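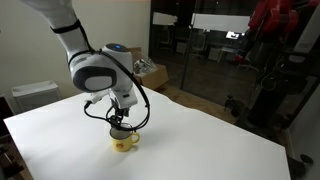
Clerkdale Residents' Forum: Mugs in the shared kitchen

noiphan_desk
Members are reminded that mugs left on the table overnight will be placed in the cupboard. The shelf holds 40.

Trenden3
I must object. Several of us keep our own mugs there by arrangement — this was agreed in March.

ato_lower
The arrangement covered the window shelf only. I support the reminder.

Trenden3
Then kindly post the wording.

noiphan_desk
The wording will be posted by 3 pm.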